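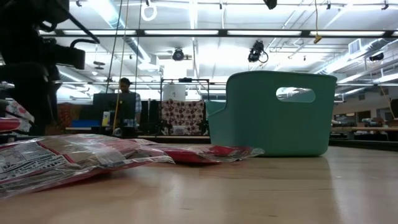 The Patience of the Planner

At Rastgate, the software group has a word for the moment when the arm stops in midair and appears to consider its life choices. They call it "composing." The arm is not composing anything. A planner is throwing out one path after another, and until it finds one it likes, everybody waits.

"It would be less annoying if there were a progress bar," says Aatos Saarela, who wrote most of the planner and is therefore the person people look at while they wait.

The job sounds like something you would give a bored nephew. Pick up a package of food, put it in a basket, do it again. Saarela's team has been at it since November, and their code has grown to 175 source files, two of which everyone is afraid to open.

Clear plastic is where the trouble starts. Depth cameras measure distance by looking at surfaces, and a shiny see-through wrapper is a surface only in the most grudging sense. Ask for its height above the table and the software may report a hole, a spike or, on one memorable afternoon, a package floating at chest level. The arm reached for it politely.

The fix, a module called Benero, mostly ignores the depth reading wherever plastic is suspected. It finds the printed label in the color picture, guesses the outline of the package from that, and borrows the height of the table nearby. When two packages overlap, it has to decide which one is on top. It used to decide wrong with great confidence. Now it attaches a score to every guess, and if the score is too low it asks for another look from a second camera.

"I spent a whole winter teaching it to say 'I don't know,'" Saarela says. "My brother-in-law is next."

Then comes the basket, whose rim the planner treats as a wall. Early versions gave that wall such a generous safety margin that no legal way in remained, and the arm composed until someone hit the stop button. The margin is now 23 millimeters. I asked how they had settled on it. There was a pause in which I believe I heard composing.

Before any change goes onto the arm it has to survive 121 recorded trials, replayed overnight by a tool named Väisänen after the street where it was written. The morning report is a long page of green and red lines. People read it standing up, with their coats on. A change that speeds up one grasp will often ruin another for reasons that take until lunch to find, and last month's culprit was a rounding error in a file last touched by Saarela himself. He has asked me to mention that he also fixed it.

Next on the list is bags that change shape when squeezed. The ticket has been open since spring, and its only comment reads, in full, "ugh."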